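Subject: Re: Wall and back lane – what needs doing before September
From: Raluca Stanciu
To: Tarar residents list

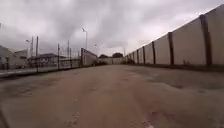 1. The wall

I walked the lane from our end at 7 this morning. The concrete panels have some faint staining and the tone varies a bit from one section to the next, but I didn't find anything that needs replacing. I pushed on each of the posts as I went and none of them moved. Desa quoted us 700 for cleaning and sealing the panels. I'd leave that until next year.

2. The surface

Shinji wrote:
> Does anyone know if the lane is getting worse on the wall side? I had
> the stroller out there last night and it was rough going. Also my tape
> gives 93 meters from our gate to the end wall and the old plan says 75.
> Which one do we use for the quote? If we pay by length it matters.
> Shinji Takagi

It is uneven, yes, and there are dark patches spreading over the right side as you look toward the trees. They look damp to me. I don't know if water is coming under the wall or just sitting there after rain. The left side is a paler tan and easier to walk on. There is a lot of dust either way, so please sweep your own stretch if you have a broom handy.

On the length, use 93. The old plan stops at the Skernach gate – the last piece was added later and never drawn in. I have told Jevton the same, and they will send a new price for the surface only.

3. The lamp

The street lamp by the angled wall at the far end belongs to the town. If it goes out again, call them and give pole number 36. Please don't call Jevton about it, they charge for the visit.

4. Parking

Keep cars out of the lane once we have a start date from Jevton. They want the full width clear, and that includes trailers. I'll post the date to the list when I get it.

Shinji, can you send me your measurements for the width too? I only have the length.

Raluca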